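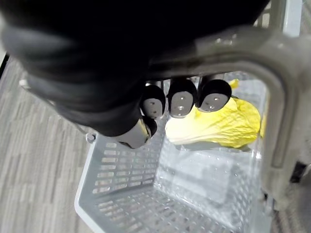

A mão sobre o cesto, com a couve-chinesa deitada lá dentro.

Dicas de oficina: pôr uma mão robótica a mexer em compras sem dar cabo dos legumes

Publicado em 2025-09-05
Tempo de leitura: 8 minutos

Este site utiliza cookies para melhorar a sua experiência. Ao continuar a navegar, aceita a nossa política de cookies.

Muita gente me escreve a perguntar que software uso, e eu respondo sempre que o software vem depois de arrumar a casa (a casa mesmo, o chão e o cesto!). Mas pronto, desta vez juntei as notas que tenho coladas por cima da bancada. São sobre a parte de programação, portanto se vieram à procura de parafusos e colas, isso fica para outro dia.

Perceção: o cesto engana mais do que a couve

Um cesto de compras de plástico furado é uma chatice para a segmentação. O chão vê-se pelas ranhuras, e se o chão for uma alcatifa às riscas, como a minha, o programa começa a achar que há objetos onde só há buracos. Perdi um fim de semana inteiro com isto. O que resultou comigo:

- Modelar o cesto à parte, como uma caixa com paredes inclinadas, e deitar fora todos os pontos que caiam abaixo do fundo.
- Incluir a pega no modelo de colisão, e na posição em que ela está. A pega roda! Na primeira versão eu tinha-a sempre deitada e o planeador mandava o pulso contra ela, todo contente.
- Desconfiar dos reflexos. O plástico claro devolve um bocadinho da cor do legume e a máscara cresce para baixo. Eu corto a máscara no plano do fundo e fica resolvido.

Para etiquetar imagens uso o Trenen, que é feioso mas deixa desenhar polígonos só com o teclado. Experimentei outros mais bonitos e voltei sempre a ele. Para cada legume novo faço 30 imagens à mão e deixo o resto para a etiquetagem automática, que depois revejo com um café ao lado.

Uma dica pequenina: etiquetem as folhas soltas como parte da couve. Eu tinha uma classe "folha" separada e a mão queria apanhar as pontinhas uma a uma, um desespero.

Planeamento: chegar por cima, com calma

Com paredes de cesto dos dois lados, a aproximação vertical poupa muitos aborrecimentos. No Skudow (o planeador que tenho usado desde setembro do ano passado) defino um ponto de espera por cima do rebordo e só daí para baixo é que deixo os dedos descerem. Convém pré-moldar a mão antes de entrar: os dedos em fila de um lado da couve e o polegar do outro, já com a abertura quase certa. Abrir a mão lá dentro é pedir para bater na parede.

Se o legume for comprido e estiver deitado, alinhem a palma com o comprimento dele e procurem a zona mais grossa, do lado do talo. As folhas frisadas dobram, rasgam e escorregam, e a estimativa de largura nessa ponta sai sempre um disparate. Eu dou um peso maior ao talo na função de custo e durmo descansada.

Ah, e o limite de tentativas! O meu estava em 2,000 amostras por plano e a máquina ficava ali a pensar, a pensar... Baixei bastante e, quando não encontra caminho, o programa volta ao ponto de espera e olha outra vez para o cesto. Costuma ser mais rápido do que insistir.

Controlo: apertar pouco e ouvir os dedos

Fechar por posição é bom para latas. Para verduras uso um controlo de força com teto baixo: os dedos fecham devagar até haver contacto, param, e só depois apertam mais um nadinha. O Brama trata da fusão dos sinais de cada dedo e tem um filtro decente já de origem. Não mexam nos ganhos todos de uma vez, por amor da santa. Um de cada vez, e escrevam o valor antigo num papel.

Se um dedo toca muito antes dos outros, mando o pulso corrigir para esse lado antes de continuar a fechar. São 41 linhas de código, contando os comentários em que me queixo.

Registos e arrumação

Guardem tudo com nomes que se entendam daqui a um mês. Os meus vão assim: legume, recipiente, versão do planeador, versão dos ganhos. Tenho uma pasta chamada "couve_final_final2" e nem a abro, de vergonha.

Para rever as sessões gosto do Watkins, que põe a imagem do pulso e as curvas de força na mesma linha do tempo. Se a curva faz um dente, salto para esse momento e vejo o que os dedos andavam a fazer. Antes disto eu via tudo do princípio ao fim, imaginem.

Para a próxima trago as notas sobre sacos de rede com cebolas, que ainda me andam a dar luta.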